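Home | Projects | Student Reports | Archive | Contact

Stale Bread at Home: A Small Study of Storage and Toasting

August 26, 2022
By a second-year student, Food and Household Studies, Urkidine College

For my spring project I wanted to know how the place where we keep bread changes its taste after a few days. In my family we always kept it in the refrigerator, and my roommates told me this is wrong. So I decided to test it.

I bought white loaves from the Montes bakery in May. Each loaf was cut in slices and divided in 3 groups. The first group stayed in a paper bag on the counter, the second in a closed plastic box, and the third in the refrigerator. After 2 days I asked 10 students from my building to taste the slices and give points for softness and smell. The highest possible score was 100.

The bread from the refrigerator received the lowest score for softness. This agrees with our textbook, which explains that starch becomes firm faster when it is cold. The plastic box kept the slices soft, but two tasters wrote that the crust was like rubber.

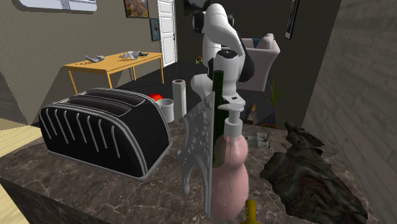 In the second part, all slices were toasted before tasting. Now the difference between the groups was much smaller. Several tasters even preferred the refrigerator bread, because it was more even and crisp. I did not expect this result — I repeated the tasting with a loaf from Delach, and the order was the same.

My study has some weak points. The tasters knew each other and sometimes talked during the test. Also the kitchen was warmer on the second day, and I had no thermometer to write it down. Next time I would like to include rye bread, which stays good for longer.

I still keep my own bread in the box, and I put it in the freezer if I will not eat it soon.

Comments (3)

breadbin_fan: Did you try a cotton bag? My mother uses one and the crust stays nice.

Fasetti Street Kitchen: We toast all of our day-old loaves too. Good report.

mlk22: What about mold in the plastic box? Mine gets it fast in summer.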